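Last updated: October

The produce box program in Wanbridge started with an empty storefront and an order for 29 boxes. It now packs 100 a month, split between Wanbridge and Hanwood, and the woman who has coordinated it from the beginning still writes the packing list by hand before she types it up.

She had worked in grocery wholesale before that, mostly on the ordering side. When the last full grocery store in Hanwood closed, she was living two streets away from it.

"I knew what a case of cabbage cost before it got to a shelf," she says. "I knew what my neighbors were paying at the gas station for three bananas. It bothered me. I had the phone numbers of people who sold cabbage by the case, so I started calling them."

The idea was simple enough. Households pay ahead for a box, the money is pooled, and the program buys at wholesale prices. A box costs $15. The contents change with the season, but there are always potatoes or rice, onions, something green, and fruit. Anyone can order. There is no income form to fill out, and she has turned down funding that would have required one.

"We had a grant offer early on, and it was decent money," she says. "They wanted us to check pay stubs. I understood why they asked. But the first time you ask a person in a small town to show you a pay stub, that person's cousin hears about it, and then you have lost two orders. We wanted teachers buying the box and retired people buying the box and people who were having a bad month. If everybody carries the same box down the street, then it's just a box."
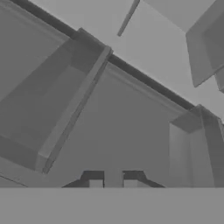
Two gripper fingers in front of a gray wall panel, from a computer-rendered view.

The hardest part of the first year was transportation. The wholesaler would deliver to Wanbridge but would not make the extra run to Hanwood for an order that small. For five months she drove the Hanwood boxes over herself, in two trips, with the back seats folded down.

"I don't tell that as a heroic story," she says. "It was bad planning. If I got sick, Hanwood got no food. And I did get sick, in February, and we had boxes sitting in Wanbridge overnight with lettuce in them. I called every household and offered the money back. Most of them said to keep it. Some of them didn't, and they were right to ask."

That was what led to the arrangement with Võ Bakery, which already sent a van to Hanwood each morning. The bakery agreed to carry the boxes on packing day in return for help with fuel. The van leaves at 6 a.m., so the packing moved to the evening before, and the greens now go in a borrowed cooler overnight and are added last.

The bakery also began putting in day-old bread at no charge. She says people asked for that more than anything else in the box, which surprised her a little. She had spent weeks trying to get a better price on apples.

Not everything the program tried has lasted. A recipe sheet went into each box for most of the second year. She wrote them at her kitchen table and had them checked by a dietitian at the health clinic, who took out a lot of the salt. Then the program did a short survey, and it came out that hardly anyone had read the sheets.

"People know how to cook a potato," she says. "One woman wrote on the form, very politely, that she had been cooking for longer than I had been alive. What they wanted to know was what to do with kohlrabi. So now, if there is something odd in the box, we put in a slip of paper about that one thing. Four lines. That's all." 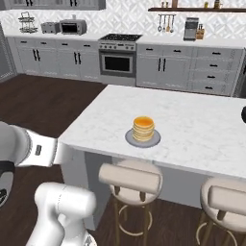

She has also changed her mind on cooking classes. At the start she was against them, partly because she had sat through a few as a young mother and remembered being talked down to. The ones the program runs now are held in the church hall in Hanwood, in the late afternoon, and whoever comes decides what gets made. There is a charge of $3, which covers ingredients, and children eat free.

"The charge was my idea and I got some arguments over it," she says. "I still think it's right. When it was free, people signed up and then felt funny about coming. When they pay, they come. It's not much, but it's theirs. And if somebody doesn't have it on the day, we don't stand there with our hand out."

The classes have brought in younger people, some of whom had never ordered a box. A few now help with packing. One group wanted to learn to can tomatoes, so they spent September doing that, and the hall smelled of vinegar for most of the month.

The next change is a bigger one. The program has joined Tranolia, a buying network that pools orders from small towns across the region. Wanbridge and Hanwood will get better prices on dry goods, and the box will be able to include beans, oats and cooking oil for the first time. In exchange, the orders have to be in ten days earlier than before.

She is not fully easy with that. Ten days is a long time for a household that is paid every week, and she expects to lose some orders over it in the winter. For now the plan is to keep two deadlines, an early one for dry goods and the usual one for produce, and to see how the bookkeeping holds up.

"It will be a mess for a while," she says. "I've told everyone that. We'll have people who ordered oats and forgot, and people who didn't order oats and are sure they did. We'll keep some extra oats."

Asked what she would say to someone in another town who wanted to start a box program, she takes a while to answer.

"Find out who already has a truck going there," she says. "Before you look for money, before you pick a name. There is nearly always a truck. It might be bread, it might be newspapers or car parts. Go and talk to the driver — the driver will know if there's room in the back."

She also suggests starting with fewer kinds of vegetables than seems right, and buying the sturdy ones. The first box had fresh basil in it. She has not ordered basil since.

Orders for the November box can be placed at the Wanbridge storefront or at the bakery counter in Hanwood, where there is a sign-up sheet beside the register.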